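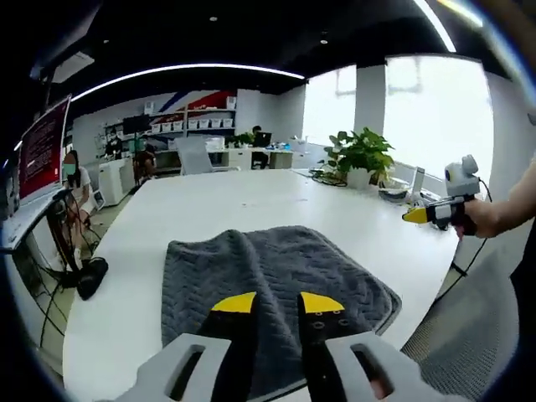
A former guide on the Brostside route writes that the hardest part of the job is pacing: the slowest walker sets the schedule, and a guide who forgets this will be finishing the descent after dark. Applicants should read that remark as a fair summary of the work.

Nellon runs guided walking and paddling tours in the Brostside valley and on Katene Lake. We are hiring 2 seasonal trail guides. The season opens in April and ends when the lake road closes.

Duties
Lead groups of up to nine guests on day routes. Check water, first aid supplies and radio before departure. Log trail conditions and wildlife sightings after each tour. Drive the passenger van between the trailhead and the Katene landing. Guides also clear light debris from the path; fallen trees are reported to the office and left in place.

Requirements
Current wilderness first aid certificate. Valid driver's license. Ability to carry a 50-pound pack over uneven ground. Working knowledge of local trees and birds is preferred – training is provided on the geology of the valley.
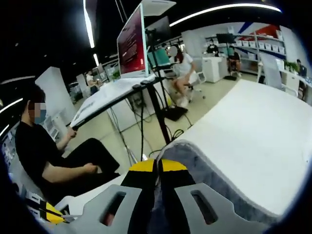

Paddling experience is required only for guides assigned to the lake. Those guides complete a rescue practice session before their first tour and repeat it at midseason.

Pay and schedule
Guides are paid per tour day, with a separate rate for training. Morning tours leave at 8:00 a.m.; guides report one hour earlier. Shared housing is available near the trailhead for $369 a month, utilities included.

To apply
Send a resume, a copy of your first aid certificate and the dates you are available to the Nellon office, Brostside. State whether you are applying for trail work, lake work or both. Incomplete applications are not held on file.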